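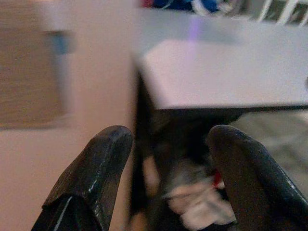 The Fadonbridge pumped hydro station opened its gates to member households in January, ahead of the vote on whether the Stisby Electric Co-operative should renew its power purchase agreement with the owners. I went on the second tour of the morning. We signed in at the visitor centre and sat through a short safety talk, with the site model set out in the next room. The end of a white tabletop gave me somewhere to rest my notebook while I copied down the figures from the handout. The station is rated at 132 megawatts across 2 units, and the present agreement covers the whole output.

Visits > Energy > Fadonbridge open day

From the visitor centre a bus took us down the access tunnel to the machine hall. It is louder than I had pictured, even with one unit shut down for its winter inspection. The guide from Zarnen, the operating contractor, explained that the station pumps water uphill overnight when demand is low and lets it back down through the same machines for the supper-hour peak. The upper reservoir was drawn down a couple of metres while we were there — normal for the season, according to the guide.

The control room was next. Only one operator was on shift. Dispatch instructions come in from the grid operator and the response is mostly automatic, but starts and stops are still confirmed by a person at the desk. We were allowed to stand behind the rope and read the displays. Unit one was generating at a little under full load.

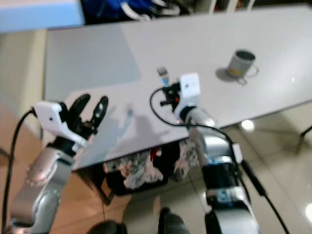

Will the sale of the station to Marín change what members pay? The agreement carries over to the new owner at the existing price until it expires, so bills stay the same for now, and any change after that would have to be negotiated and put to a vote.

The sale itself is not final. The provincial regulator has approved the transfer of the operating licence, but the water licence is a separate file and the hearing has not been scheduled. Marín has said it will keep Zarnen on as operator.

Of the co-op's 2479 members, those with an active account can vote by mail or at the Stisby office. The ballot package includes the draft terms and a map of the transmission line. Anyone who has moved should update their address with the office before the packages go out.

Lunch was soup and buns in the maintenance shop. The bus back to the parking lot ran late, so leave extra time if you have a long drive home. Steel-toed boots are not needed, but the tunnel floor is uneven and runners with a decent grip are a good idea.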